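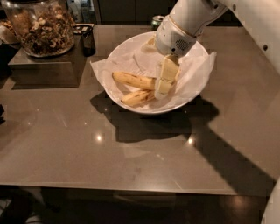
Gripper maintenance on a soft fruit setup: how often do you pull the fingers?

Posted in Food Handling and Small Cells, 16 May 2018

renato_e
Hi all, long time reader, hardly ever post. I run a one-arm setup that does breakfast bowls: banana, granola, that kind of thing. The arm is a Trovetti, bought used in April, and the fingers are the stock Brivari soft set (the pale ones). Bananas are the job giving me grief. The peeled chunks, mostly. With the peel on it will pick all day and never complain, but a cut face is slick, and the pulp leaves a film on the pads that I swear gets worse by the minute.

My routine right now is to wipe the pads with a damp cloth every 200 picks, pull the fingers completely at the end of the day, soak them, dry them, put them back on and run the zero routine. The zero routine is what's killing me. It never lands quite where it did the day before, so I spend the first part of every morning nudging the close width until it stops either dropping chunks or mashing them.

So, questions. Do I really need to pull the fingers every day? And is anybody else seeing the zero wander after they go back on?

— Renato Espinoza

gasket_gary
Yes you really need to pull them. Banana sugar gets in behind the pad where the cloth can't reach and sets like glue. I skipped a weekend once and had to chip it out with a plastic scraper.

The wandering zero is almost certainly how you're tightening them back up. Are you using a torque driver or going by feel?

renato_e
By feel. I'm guessing that's the wrong answer.

gasket_gary
It's the answer everybody gives :) Get a cheap torque driver, go crosswise between the screws in two passes, and don't run the zero until both fingers are on and fully tight. If you zero with one side still snugging up you're chasing your tail all morning.

milfig
I'm going to disagree with Gary on the daily pull! I look after a similar cell (same fingers, different arm) and we went from every day to every third day, with no trouble so far. What we did was change the wipe. Plain water just moves the film around. We use warm water with a little of the food-safe wash, then a second cloth with clean water, then a dry one, and I make whoever is on shift do the sides of the fingers too and not only the flat where it touches the fruit.

Every time you take those fingers off you wear the threads in the mount. Mine were at 4,000 cycles when I bought the place a new mount, and the holes were already sloppy, all from us being too keen with the screwdriver.

— Milagros Figueroa

gasket_gary
Threads are a fair point, but a mount is cheaper than somebody finding old banana in their bowl. I'd never sign off on three days with cut fruit. What's your room temperature?

milfig
Cool, we keep it like a fridge in there. OK, I'll give you that one. In a warm room I'd do it daily too. Renato, how warm are you?

renato_e
Just normal room temperature, it's a regular kitchen space. So daily it is I guess. But I'm stealing the three cloth wipe.

Something I noticed looking at my picture again: the chunk is standing up between the fingers and it's right up against the cut end of the banana behind it. I have the approach coming down over the middle of the bowl and I wonder if I should be working from the outside in. The peeled piece is crowded in with the other two and the paper is all bunched up under everything.

bench_tuesday
I'd look hard at that paper. It's sticking up over the lip on both sides. We had liners like that and the fingers would catch a fold on the way down, and then you're pinching paper plus fruit and the close width reads wrong. It looked exactly like a zero problem and I wasted a week on it. We went to a pre-cut round liner that sits flat and half my "drift" disappeared.

Also that tabletop is really shiny. Are you using a camera to find the pieces? I can see two bright spots on the table just in front of the bowl. Ours used to go hunting after glare like that. A matte mat under the bowl fixed it, nothing fancy.

renato_e
Huh. I am using the camera, yes, and I do get the odd pick where it goes somewhere silly in front of the bowl. I had blamed the lighting in general and never thought about the table. Will try a mat tonight.

The shadow is pretty strong too, come to think of it, it runs way off to the right. Maybe I should move the lamp.

bench_tuesday
Mat first, lamp second. Change both together and you won't know which one did it.

kettlewell
Jumping in on grip force, which you didn't ask about, sorry. What do you have it set to? I ran the Zúñiga pads for a while before going back to the stock ones and found I could go way lower on force with a textured pad. At 700 on our controller's scale a ripe chunk just turned to paste. I ended up at 195 and slowed the lift down instead.

gasket_gary
Textured pads on banana, good luck cleaning those.

kettlewell
A soft brush and they come up fine. It does take longer, I won't pretend otherwise.

milfig
With Gary on this one. We tried textured for strawberries, and somebody has to get every groove clean at the end of a shift when they want to go home. Smooth pads, low force, slow lift.

renato_e
Ok, did some of this last night and wanted to report back.

Torque driver came from the guy down the hall (a Roltimetti, very nice, I don't want to give it back). Fingers off, soaked, dried, both on, two passes, then zero. I did the whole thing three times in a row and got the same close width every time, which has never happened to me before! So Gary, thank you, that was clearly a big part of it.

Mat is down. Too early to say on the silly picks. Haven't touched the lamp. Flat liners are on order, and until they show up I'm trimming the paper with scissors so it stays below the lip.

Force is next. Kettlewell, did you slow down the whole lift or only the first bit off the fruit?

kettlewell
Only the first bit, until it's clear of the other pieces. After that it goes at normal speed.

milfig
Keep a little notebook of your close width every morning, by the way. If it starts creeping again with the screws done right, look at the mount threads before you go blaming the pads.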